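How do you teach a robot to pack the shopping?

342 shares | 8 comments

If you want to teach a friend to tie a knot, you probably don't write out a long list of instructions. You show them. Many robots can be taught in a similar way. A person shows the robot a job again and again, and a computer looks for what all those goes have in common.

At the Skondum workshop, people are teaching robots to do small shop jobs, such as putting vegetables into a basket. The project is called Grurneo. It uses a pretend shop, with artificial vegetables that don't go brown or drop leaves on the floor.

Two ways to show a robot

The first way is by hand. You take hold of the robot's arm and move it yourself. The motors go slack so that the arm doesn't push back. Sensors in each joint measure how far it bends, and the computer saves those numbers many times a second.

The second way is by remote control. The person holds a pair of controllers and moves their own arms, and the robot copies them. The person doing this is called an operator. Some operators stand next to the robot. Others sit in a different room and watch on a screen.

What the robot sees

Numbers from the joints are not enough. The robot also needs to know what was near its hand at each moment, so a small camera can be fixed at the wrist. It gets a very close view of the fingers and whatever is next to them.
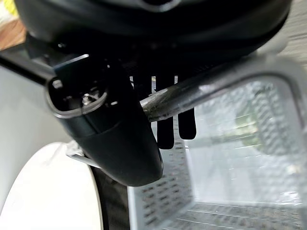 A close view is good for fine work, such as getting hold of a handle or stopping before you bump into a rim. It is not much use for finding your way across a room. For that, a camera higher up is better. A camera at the head can take in the table, the basket and the shelf of vegetables all at once.

The computer stores the pictures and the joint numbers together. One complete go at the job is called a demonstration. For the basket job, the Grurneo operators recorded 380 demonstrations. They threw away 43 of them because something went wrong, such as a cabbage being dropped.
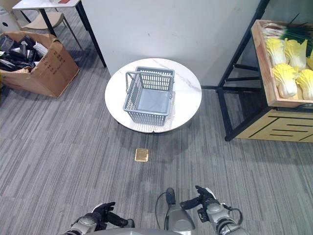 Before each new go, everything is put back, but not in exactly the same spot. The basket might be turned a little, or the cabbages swapped over. If the basket never moved, the robot might only learn to reach for one place in the air, and it would miss if the basket was somewhere else.

Does the robot understand?

Not in the way you do. It doesn't know what soup is or why anyone would want a leek. It has learned which movements usually go with which pictures. If you gave it a paper bag in place of the basket, it might get stuck, and an operator would have to show it some more.

Words to know

Demonstration: one go at a job, recorded for the robot to learn from.
Joint: a place where an arm bends or turns.
Operator: the person controlling the robot.

123 people found this page useful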